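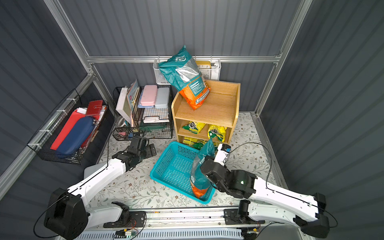
How much slack does a bag need before the arm can lower it into the basket without catching the rim?

About a finger's width per side in our trials, provided the bag hangs straight. If it is gripped off center it swings toward the heavy corner and the margin is gone before it reaches the rim.

3/20/19
Capstone, two-arm sorting cell. Present: Ladi Dauda, Ilir Georgiev, me for the full block, Sirkka Koskela for the second half.

Goal for the block: pick bagged goods at the shelf, place in the turquoise basket on the mat, first with the right arm alone, then with the left arm assisting. The course demo is in June and the task sheet allows either.

Setup carried over from last time. Both arms on the shared rail, wrist cameras on, no change to the shelf position. Controller is the Sinix build Ilir compiled. I did not take the newer one, the trajectory logger in it writes a different header and my plotting script chokes on it.

Homed twice. The first home left the right shoulder offset from the stored zero, the second was fine. Same as before. Suspect the carriage is resting against its stop when power comes up. Ladi wants to move the park position 11 mm inboard. Agreed, not done.

Single-arm runs, right arm:
Grip by the top seal, approach from above, lower until the bottom of the bag is inside the basket, open. The release is the weak part. The bag folds over the rim if the fingers open while it is still high, and if we go lower the knuckle of the gripper gets close to the basket wall. Ended with release height at 120 mm above the mat, measured at the fingertips. That number is for the tall bags only. The small packets want something lower and I have not tuned it.

Grip force left at the default. Ilir tried a higher setting and the film creased at the seal, with no gain in hold that I could see in the current trace.

Pidow pads still on the right fingers. The adhesive on one is lifting at the corner. Replace before the next long session.

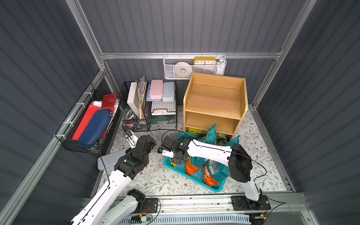 Bench Notes / Two-Arm Cell / Assist Trials

Left arm added. The first idea was to have it steady the basket by the rim while the right arm lowers. Planner accepts it but the two wrists come within the keep-out distance as soon as the basket sits left of the rail midpoint, and then one arm waits on the other indefinitely. Hanik (our scheduler) has no timeout on that wait. Ladi is adding one.

Second idea, left arm stays out over its own side and only moves in if the basket has shifted by more than a threshold between placements. Works better in simulation. On the hardware the basket pose estimate jumps when a bag hangs over the side, as the rim is no longer a clean outline to the detector. Koskela suggested estimating from the perforations in the side wall. Worth a try. The pattern is regular, so there is a risk of locking on one slot over.

Logged 218 seconds of clean two-arm motion in the longest uninterrupted run. It stopped on a joint velocity limit, left elbow, at the end of a retreat move. The limit is ours and conservative. Leave it.

Note on the mat: the printed leaves give the feature tracker plenty to hold on to, and drift over the run is low. They also generate false candidates in the small-packet detector, green on green. Ilir's proposal is to mask the mat by plane height first and classify what is left. I would do that before collecting more training data.
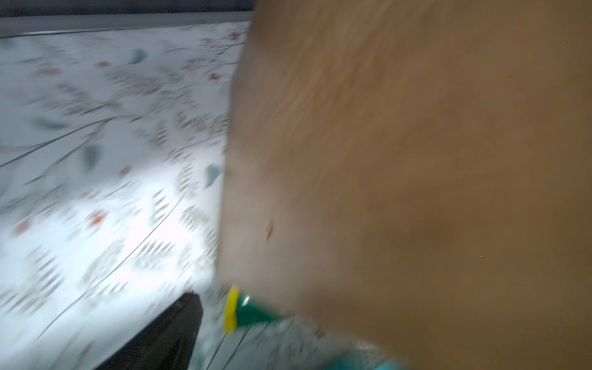 Notebook 4, p. 40

Wrist camera. Frames taken during fast travel are too smeared to use, and the estimator was still consuming them. I added a sharpness gate ahead of it. Threshold is set by eye from the log and needs a proper sweep.

Shortening the exposure was the other option. Tried it at half. Edges improve, but the shaded part under an object goes to noise, and the packet colors there are what we need for the class label. Put it back. Slowing the wrist over the last stretch of the approach costs little time and gives sharp frames where they matter, so the profile now has two speeds.

Extrinsics for the wrist cameras were checked against the board. Right is good. Left is off by a little in roll — the bracket screw had some play, tightened, recalibrated, saved under the same name with the old file kept.

Large objects close to the lens remain a problem regardless of blur. The depth estimate returns a value and reports it with high confidence. Until that is fixed, any region that fills more than 40 percent of the image is dropped and the previous pose is held.

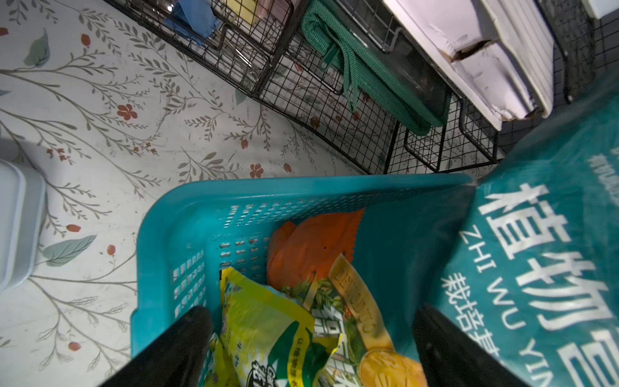 Holding the previous pose is acceptable for a second or two. Beyond that the arm should back off along its approach line and look again, and that behavior does not exist yet. I have written it up as a task for Koskela, who did the retreat moves in the first place and knows where the hooks are.

Packets that overlap in the basket are merged into one instance by the segmenter about as often as they are split correctly. For placing, this does not matter. For the second half of the task sheet, where one named packet has to come back out, it does. Printed text would be the obvious cue, in whatever script the packet carries, but the text detector is slow on the lab machine. Color histogram first, text only to break ties.

Sirkka Leinonen asked for the raw logs for her section of the report. Copied to the Väisänen share, folder named with the run number. The blurred frames are included and flagged in the index, do not delete them.

Open:
Park position, right carriage (Ladi)
Timeout in Hanik wait (Ladi)
Plane-height mask (Ilir)
Release height, small packets (me)
Back-off and re-look (Koskela)
New finger pads, right gripper
Ask Svend Kárason whether the demo rules let us restart a run after a velocity stop

Arms parked, brakes on, controller off at the switch.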